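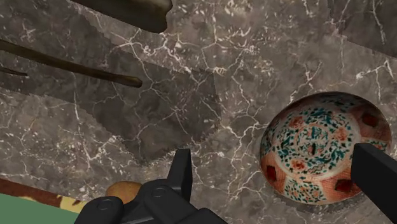 4. Your first chore: picking up a bowl

Can a machine clear your kitchen counter yet? We started Purico to find out, and the most useful answer we can give you is to let you run the test yourself. This section takes you through the bowl task in the simulator, from loading the counter to reading your results. We love this task. A bowl on a counter is about as plain as housework gets, and it still gives a two-finger gripper plenty to think about: a round rim, a patterned surface full of teal leaves and red blooms, white veins running through the marble underneath, and dark shadows lying across the stone. Your eye sorts all of that out before you've put your coffee down. The software has to work for it, and watching it get better at it is a real pleasure.

Before you start, you should have finished Section 3 (arm model and joint limits). If the fingers don't open and close when you press the test button in the Arm tab, go back there first.

4.1 Load the counter

1. Open the Tasks tab and choose Kitchen, then Bowl Pickup.

2. Wait for the surface to finish loading. The marble is a large texture and on older laptops it comes in gray first and sharpens later. Don't press Run while it is still gray.

3. Check that the shadows are on (View, Lighting, Shadows). It's tempting to turn them off for speed. Please leave them on for any run you plan to keep. A dark patch with a hard edge can look a lot like the side of an object, and a program that has only seen even light will be in trouble the first time it meets a real kitchen.

4. Press Reset once. The bowl moves to a new starting place each time you do this, and the loose items around it move as well.

Note: If the bowl lands partly behind a finger in the camera view, that is a fair start. Keep it. Arms get in the way of their own cameras all the time and your program needs practice with it.

4.2 Set the grip

1. In the Grip panel, pick Rim or Outside. Rim puts one finger inside the bowl and one outside, and closes on the wall. Outside tries to hold the whole bowl between the fingers.

2. Start with Rim. Many bowls are wider than the gripper can open, and Outside will simply push those along the counter.

3. Set the closing force to 16. This is a plain slider value with no units. Go up two at a time if the bowl slips, and come back down if it tips.

4. Set the approach to Slow for your first ten tries. You can speed up afterward, and you will want to!

Caution: The simulator forgives a lot. A bowl that gets squeezed too hard here just jumps sideways. Never copy your force setting straight over to a real arm. Section 9 has the steps for doing that safely, starting with a plastic bowl and an empty counter.

4.3 Run a batch

1. Press Run. Watch the first few tries from the wrist camera, then a few more from the room camera. The two views will teach you different things. From the wrist you notice timing; from the room you notice when the arm takes a silly path to get there.

2. When you're happy, set Repeats to 300 and tick Save Misses. The program keeps a short clip of every failed try.

3. Leave the window open. Putting it in the background is fine, but closing it ends the batch and you lose whatever wasn't saved.

4. When the batch is done, open the Results tab. A try counts as a success if the bowl is lifted clear of the surface, stays level within the limit you set, and is put down inside the target circle.

Note: With 32 GB of memory you can run two batches side by side. With less, stick to one.

4.4 Read your results

Go to the misses first. They're the fun part. Sort them by Stage and you'll usually find that they bunch up in one of these places:

Approach. The fingers come down beside the bowl or on top of the rim. Check the camera setup, then check whether the misses share a shadow or a certain part of the counter.

Close. The fingers touch the bowl and it spins or slides away. Try a lower approach point and a little more force.

Lift. The bowl comes up and tilts. Move the grip point, and look at the weight setting in case someone changed it.

Place. The bowl is let go too high. Lower the release height one notch at a time.

Change one setting, run the same batch again, and write down what you did. Archana Negi, who built most of the kitchen tasks, keeps a paper notebook for this and her notes are still better than our log files.

4.5 So, can it do the chore?

In the simulator, on this one task, yes, often enough to be exciting. Our own best setup got through 2,878 tries in December before we stopped to change the bowl, and by the end we were much more interested in the odd misses than in the hits.

In your kitchen, not yet, at least not on its own. Lifting one bowl is a small slice of clearing up. A person doing that job scrapes out the leftovers, spots the fork hiding behind the bread board, stacks the small dishes in the big ones and wipes the counter afterward. We have tasks for some of those steps (see Sections 5 to 7) and Bram Dierckx is working on the stacking one now. Putting them together in one smooth go is still hard, and soft or wet things are harder again.

Shop-floor work is a bit further along, mainly due to the parts being the same shape all day and the light staying put. If you are testing for a packing bench, load Bench in place of Kitchen in step 1 of 4.1. Everything else in this section works the same way.

4.6 Before you move on

Save your settings under a new name (File, Save Setup As). The next section starts from them.

If you find a starting position that beats your program every single time, please send it in with Help, Share This Start. Annelies Groen collects them, and the toughest ones go into the next release.

Section last updated 9 January 2019.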